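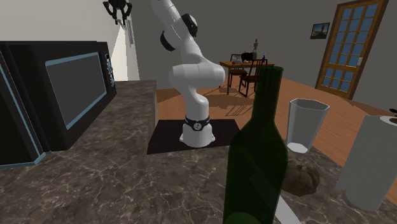
Figure 1. White arm on its base, dark marble-patterned countertop (rendered).

Tire Wear and Lap Time Drop-Off in a One-Make Touring Car Series
Project report, submitted 2022-03-07

1. Purpose
The project set out to measure how much lap time a front-wheel-drive touring car loses over a race stint, and how much of that loss comes from the front tires. Timing data were taken from the Stutau round of the Volleck Cup, a club series in which all cars run the same engine and tire.

2. Data
The timing sheets cover 52 laps from six cars. Out laps, in laps and laps run under yellow flags were removed before any fitting was done. Fuel load was not published by the teams. It was estimated from tank size and race distance, and a fixed time correction per lap was applied to every car.

3. Method
A straight line was fitted to the corrected lap times of each car. A second fit used a line with one break point, to allow for the sudden loss of grip that drivers report late in a stint. Sector times were treated the same way. Sector 2 at Stutau has the long right-hander and loads the left front tire more than any other part of the lap.
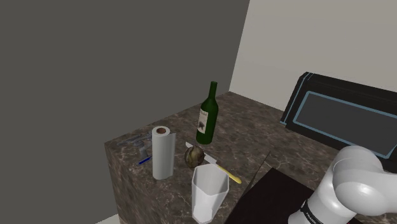 Why was qualifying left out of the fits?
Qualifying runs are too short to show wear, and the cars carry very little fuel.

4. Results
The break-point fit was better for the Kermani and Skoltis cars and made no useful difference for the others. Most of the loss was in sector 2. Sector 1, mainly straights, stayed nearly flat once fuel was corrected — a fair sign that the correction was of the right size. Track temperature at the start was 31 °C and was not logged again, so its effect cannot be separated from wear.

5. Limits
Traffic was the main problem. A car held up behind a slower one shows a false loss of pace, and the sheets do not give gaps at each sector line. Tire pressures were also unknown. The work should be repeated at the June round with pressures recorded before and after each stint.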